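How to Apply a Semi-Permanent Color Gloss at Home
Prepared by Dorottya Medve, Starstead School of Hairdressing
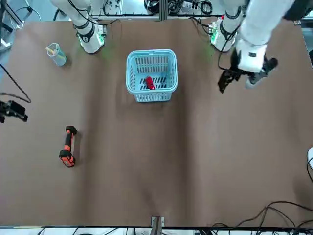

A gloss refreshes faded color between salon appointments. These instructions apply to hair that has already been colored and is in sound condition. Carry out a skin test 48 hours before use, following the manufacturer's leaflet.

Step 1. Wash the hair with a clarifying shampoo. Do not apply conditioner. Towel-dry until the hair no longer drips.

Step 2. Protect the hairline with a thin layer of barrier cream and put on gloves.

Step 3. Divide the hair into four sections, from forehead to nape and from ear to ear, and secure each with a clip.

Step 4. Apply the gloss with a tinting brush, beginning at the nape. Keep it 5 millimeters from the scalp. Comb each section through once.

Step 5. Leave the product on for the time stated on the package. Do not apply heat unless the leaflet calls for it.

Step 6. Rinse with lukewarm water until the water runs clear, then condition.

Wait two days before the next shampoo. Questions about shade selection may be addressed to Katalin Orbán at the student salon.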